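Tech > Robotics > Threads
Home Latest Topics Saved About
Category: Robots at home and at work

Zyanya Ponce
October 21, 2018

I promised a thread about robots and tidying up, so I will try to write it in order. The question many people ask me is simple: can a machine put the toys away yet? My answer is long, so please have patience. 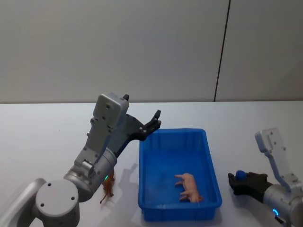

First, why toys. When my sister heard that I work with robot arms, she said she would buy one on the same day if it could clear the floor of her living room before her mother-in-law comes. I have heard the same wish from maybe every parent I know. So I think toys are a fair test, more fair than a chessboard or a row of equal metal blocks.

A toy pig, a brown toy animal on thin legs, a blue ball, a blue bin to put them in. For a child of two years this is a job of one minute, if the child wants to do it. For two arms it is a good piece of work, and I would like to explain where the difficulty sits.

The ball. People think that a ball is the easy one. It is easy to find with the camera, I agree, since it looks the same from all sides. But the fingers touch it in very small places, and if one finger arrives a little before the other, the ball goes away over the table. You then have a new problem, in a new position, and sometimes on the floor.

Also the colour. A blue ball beside a blue bin is something a person does not even notice. Our older software looked for things by colour, and it would join the two together as one object when they came near. We spent most of January on this and I do not want to speak about January again.

The animals with legs. Here the question is where to hold. If you take it by the body, fine. If you take it by one leg, it turns in the fingers and hangs down, and then it may hit the rim of the bin on the way in. A person corrects this without thinking, with the fingertips. The gripper does not feel the turning, at least not the grippers I can pay for.

And a standing thing can be pushed over by the arm itself, before the fingers close. Then the plan is for a standing animal and the animal is lying. You must look again. Looking again is cheap for us humans, we do it all the time. Many robot programs still look one time and then move with their eyes closed, if I may say it so.

Why two arms? Hermenegildo Hinojosa asked me this under my last thread, and it is a good question. One arm must reach across the whole table, and on the far side of the bin it comes in at a bad angle. With two, each takes its own side. The price is that they must not meet above the bin. We let one wait until the other is out. It is slow and very polite, like two people at a door.

Now some numbers, because somebody will ask. Last week we did 25 runs with small toys, and I count a run as good only when everything is in the bin and no person has touched anything. 20 were good. Of the bad ones, 4 had to do with the ball. The last one was a cable, and I blame myself.

You can say this is a high score. I would say it is a high score for a table. The table is white, flat, well lit, and there is almost nothing on it. My sister's carpet has long hair, there is a sofa with a dark place under it, and there is a child who takes things out of the box again while you are putting them in.

Shahram Shirazi, who packs orders in the warehouse of Dandier, wrote to me that in his work it is the same story. The machine there does well with boxes. Then comes a soft bag, or a thing with a strap, and they call a human. He said he is not afraid for his job, he is only tired of being called. I laughed, but I believe it is an exact description of where we are.

The shop floor does have one advantage over the home. There you may change the room for the machine. You can paint the shelf, fix the lamp, order the goods in the same tray each time. At home no one will paint the sofa. I think this is the reason why the factories got their robots many years before the kitchens, and I expect it will stay like this for a while.

About speed, since Ilse Stöcker wanted to know. One toy takes us roughly half a minute from the first look until the fingers open above the bin. I could make it faster, and then I would lose more balls. For a home I am not sure that speed matters so much. If it works while you sleep, it may take all night. But then it must be quiet, and ours is not so quiet.

About price I will be short. Two arms of this kind cost more than my car, and more than the car of my neighbour too. I have seen the advertisement from Orkley for a "family helper" and several of you sent it to me. I have not tested it. In the film there are three cuts between the cup on the table and the cup in the machine. Please look at the cuts before you look at the cup.

So, can it do household chores yet? Some pieces of a chore, yes. To pick up a known small thing from a clear table and let it go above a box: yes, on most days. To tidy a room: no. To decide that the pig belongs in the bin and the earring beside it does not: also no, unless I tell it before.

This last one is what I would most like to work on next year. The moving I can improve with patience. The knowing what is rubbish, what is a toy and what is your grandmother's button, I do not yet know how to begin well.

Apolinar Solís asks if he should wait with buying a vacuum robot. No, buy it, they are good at their one thing. Only pick up the toys first, by hand.

Tomorrow I change the fingertips to a softer rubber and we try the ball again. If someone here has experience with soft tips on smooth plastic, please write to me, also if it went badly. I read everything, but I answer slowly.

Tags: robot arms, housework, grippers, warehouse work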